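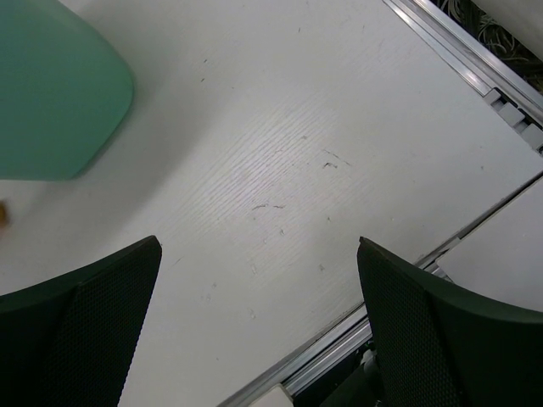

¿Qué se compara cuando se comparan dos pinzas?
Se compara el conjunto formado por la pinza, el brazo que la lleva, la cámara que la observa y el controlador que la gobierna, sobre una misma tarea y con los mismos objetos. Un dato de fuerza de cierre tomado del catálogo no permite predecir por sí solo la tasa de agarres correctos.

Capítulo 6
Ensayo comparativo de pinzas

6.1. Planteamiento

En los capítulos anteriores se trató la pinza como un mecanismo aislado: carrera, fuerza, rozamiento en la superficie de contacto. A partir de aquí se estudia como componente de una célula de trabajo. El hilo conductor será una tarea de recogida - botellas de plástico tumbadas sobre un tablero blanco, que deben depositarse en un recipiente verde - ejecutada por dos brazos enfrentados.

La tarea es sencilla de enunciar y poco favorable para la pinza. La botella puede rodar, su pared cede bajo presión y el plástico transparente ofrece poco contraste sobre fondo claro. El agarre por el cuello evita la zona más deformable, pero desplaza el centro de masas lejos de los dedos y exige al controlador una corrección de orientación antes de soltar.

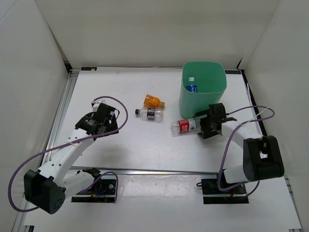
El punto de agarre debe fijarse en el protocolo antes del primer ensayo. Si se deja a criterio del operador, las diferencias entre pinzas quedan mezcladas con las diferencias entre estrategias, y el resultado no es interpretable.

6.2. Configuraciones de referencia

Se emplearán dos configuraciones. La primera monta la pinza Flirkon, de dedos con cara interior texturada, con el controlador Trnka. La segunda conserva el controlador y sustituye la pinza por la Drutatis, de dedos lisos. Cada configuración se ensayó con 180 intentos, repartidos por igual entre botellas opacas y transparentes.

Con botellas opacas, ambas pinzas completaron 79 depósitos. Con botellas transparentes, la Flirkon repitió la cifra y la Drutatis bajó a 69. El lector debe resistirse a atribuir esa diferencia únicamente al rozamiento: en el apartado 6.5 se examina la parte que corresponde al error de localización de la cámara.

6.3. Cámara de muñeca y cámara fija

La cámara de muñeca mantiene los dedos en su campo visual y proporciona buena resolución en la fase final de aproximación. A cambio, pierde la referencia global y es sensible a los reflejos del tablero. La cámara fija abarca los dos brazos y el recipiente, pero sufre oclusiones cuando una pinza se interpone. Arthur y Abreu denominan «criterio de Elwood» a la regla de conmutación entre ambas vistas, que se desarrolla en 6.4.

Conviene registrar siempre las dos señales con una base de tiempos común, aunque el controlador utilice solo una. Sin ese registro, un fallo de cierre y un fallo de percepción producen la misma anotación en el cuaderno de ensayos.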